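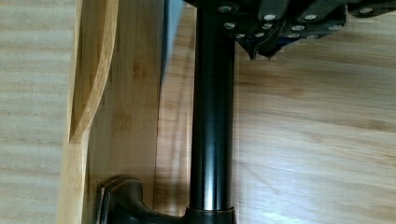 Section 4 covers the placing of the Lorerden arm in a staff kitchen or serving area, and the changes to kitchen duties that follow. It is to be read by the site supervisor before the arm is switched on, and by kitchen staff before their first shift with it. Surfaces should be checked from the wrist view as well as by eye. Pale, grained wood may show a bright patch of glare to one side of a glossy dark object, while a tray with a raised rim stays easy to make out in the same light. Where glare is present, move the lamp or lower the blind, then check the view again.

### 4.1 Placing the arm

1. Switch off the arm at the wall and wait for the status light to go out.
2. Mark out a clear radius of 500 mm from the base. Staff must be able to reach the stop button without leaning across this area.
3. Secure the cables so that they can follow the arm through its full turn.
4. Set the lifting height to 400 mm. Do not raise it above 480 mm under wall cupboards.
5. Enter the site code in the Paredes panel and press **Save**. The panel shows 882 when the settings have been accepted.

> **Caution:** The arm does not know whether a pot, hob or toaster is hot. Staff remain responsible for checking all heated items before a task is started.

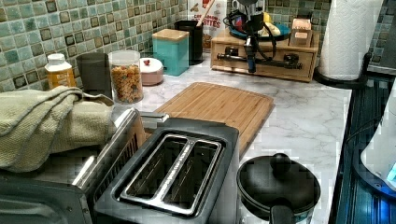

*Barngate Workplace Services, Brustance office. Issued July 31, 2022.*

### 4.2 Preparing the counter

A working kitchen will seldom be bare, and the arm may be used with jars, canisters and a paper towel holder left in their usual places. The following steps apply at the start of each shift.

1. Fold any dish towel and put it away. A towel draped over an appliance can hang into the path of the gripper.
2. Check that the toaster slots are empty.
3. Turn pot handles away from the front of the counter.
4. Place plates flat. A plate resting on top of a drawer organiser must be moved to the counter before the drawers are used.
5. Run the slow test from the panel, with one member of staff at the stop button.

**Note:** If an item has been moved during the shift, repeat step 5 only.

### 4.3 Changes to staff duties

Fetching and putting away pass to the arm during set hours. Cooking, cleaning and the handling of knives do not. The shift lead keeps the task list and may take any job off it without asking the installer.

Staff who used to lay out the counter will now spend part of that time on checks. Supervisors should allow for this on the rota, and should not shorten a shift on the strength of the arm alone until the September review has taken place.

Any member of staff may stop the arm at any time. A stop is entered in the kitchen log with the task in progress and the position of the gripper. It is not recorded against the person who pressed the button.

For restarting after a stop, see Section 5.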